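May 29, 2022
Notebook, Hidwood flat, kitchen corner

Setting the table and putting dishes away, second part.

I continue from the page with the shelf measures. The question is still the same: where do the bowls live when they are not used, and how do we bring them to the table and back without making the kitchen worse than before. The kitchen in the Hidwood flat is also the laundry, so every surface has two jobs. I want to write this down while I remember it, because in August we move the same arrangement to the Fujimoto flat and I do not want to think of everything again from the beginning.

First the tablecloth. I changed from the plain one to the checked one. The plain one was nice but it was moving each time somebody pulled a bowl over it. The checked one stays better. It has also a second use which I did not plan: the squares help to put things back in the same place. I tried to use the teal squares only as marks, one dish to one square, but the dishes are too big for this. Now I use the white lines and it is enough. One bowl goes to the right half of the table, the next one behind it, and the dish for bread goes at the side where the person sits.

The wash test for the cloth: 4 washes up to now. No change in the length that I can measure. The color on the folded edge is a little weaker than in the middle, but I have to look again in daylight. Do not iron it before the measure! I did this the second time and the number was useless.

Then the bowls. I call them "large blue" and "other blue" in the table of weights, and I ask that everybody uses these words, because last month we had three names for one bowl and the sheet became wrong. The glossy surface looks very good on the cloth but it shows every finger mark. A dry cotton towel is better than the paper. With the paper there stay small fibers and you see them from the door.

Order of clearing which I prefer at the moment:
Food remains out first, into the bin, never into the sink.
Other blue goes inside large blue only if there is a cloth between.
Pale dish goes last and travels alone.
Tablecloth is shaken at the window, then folded in four.

I did the complete round 12 times. In 11 of them the order was kept. In the remaining one I took the pale dish too early and had no free hand for the cloth, so I had to put everything down again. Average for one round was 62 seconds, from the first touch to the folded cloth. I was not hurrying. If somebody hurries, please write it beside the time, otherwise we compare different things.
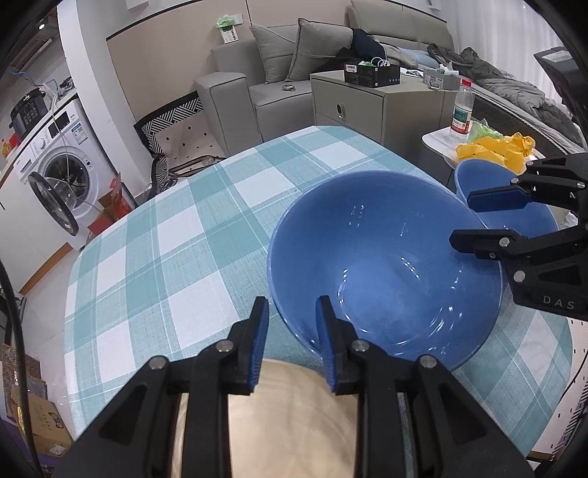

Is it better to stack the blue bowls on the table or to carry them one by one?
One by one is slower but I chose it for daily use, as the glossy surface is what we want to protect and the way to the shelf is only a few steps.

About the washing machine. The rule is that the door stays open between loads, so the drum can get air. I know that it takes space in the walking way. I measured the way between the open door and the table leg and it is enough for one person with a bowl, but two persons cannot pass. Therefore one person clears and the other one waits — or does the folding. When we closed the door for one week the smell came back quickly, so I do not want to discuss this point again.

The counter over the machine is the part I am not satisfied with. The electric cooker stands there because of the socket, and I found no second place where the cord is long enough. The cables beside it, white and blue, make one big knot. I want to tie them with the flat bands from Wulteck, the ones we bought for the cupboard. Also the thin cord which hangs down before the washer must go up. It is not in the way of the door now, but it can be caught when someone takes out wet sheets. I make this the first job of the next session.

A remark on the cooker: the steam goes up to the cupboard bottom. I put my hand there after the rice was finished and the wood was damp. Maybe move the cooker forward while it works and push it back after. I need to try this with the rice and also with the soup, because the soup makes more steam.

For the shelf liner I compared the Farex sheet and the old cork. The Farex is easier to clean, only water and a sponge. The cork is quieter. When the large blue goes down on the Farex sheet you hear it in the next room. For the moment I put cork under the bowls and Farex under the dry food. Not beautiful, two colors in one cupboard, but it works well for me.

Things still open:
Hooks for towels, left wall or inside of the cupboard door?
Basket for clean laundry cannot stay on the table at mealtime. Find another place.
Weigh the pale dish again, the number in the sheet has a coffee stain on it.
Check if the cloth is long enough for the Fujimoto table, I have only the width.
Buy a second cotton towel, same as the first.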